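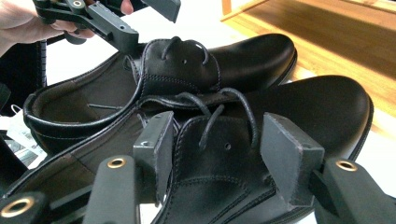 Attachment 1. Pair with laces open, one gripper at the near shoe and one over the rear shoe.

Ticket 167: Shoe tidying, lace step not reliable
Opened by: Anahera Nepia
Project: Te Moana, household chores
Status: Open
Date: October 22, 2018

Goal is to handle a pair of lace-up dress shoes the way a person would by the front door. Picking up and placing a shoe is close to usable. Laces are not. The policy trained on the August demos finished 4 of 101 lace attempts.

Checked so far:
Finger pads swapped, no change.
Grip force lowered, fewer slips on the upper.
Black lace on black leather — detector loses the cord ends.

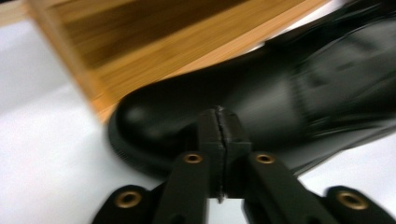
Attachment 2. Fingertips closed at the toe, shoe blurred.

Clips with this much blur are hard to label. Please tag them "motion" and leave them out of the lace set for now. Keep them for the placing set. 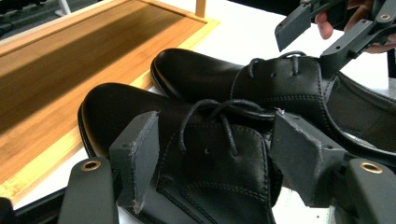 Attachment 3. Near shoe held from both sides, toes toward the tray.

Comment, A. Nepia: Two-sided hold is the one I want for laces. It leaves the tongue clear. Need 400 more demos with this hold before we retrain.

Next: repeat with brown shoes. Until then, list laces as "person only" on the chore sheet — placing can stay at "supervised."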